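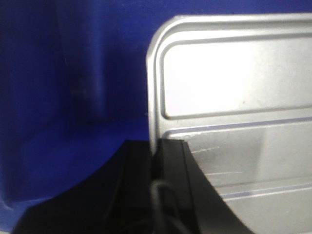
3.2 Surface wear. Trays are bought as identical and stay that way until somebody uses them. The Tveit pool held 262 metal trays, all rated "as new" on the September inventory -- a generous reading of the term. 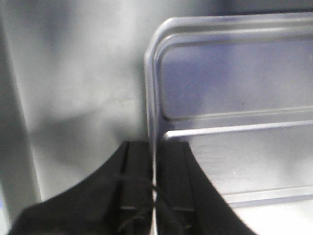
We graded rims and faces separately. A rim can look respectable long after the flat areas have given up, and Ciralura's single-score sheet rewards exactly this kind of vanity. 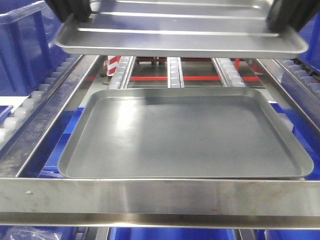 Scuffs were logged by zone on the Divumside grid, giving 1660 entries and one lengthy argument over what counts as a smudge.
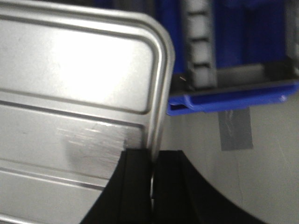 Figure 3. Scuffed area between two ridges, below the embossed panel.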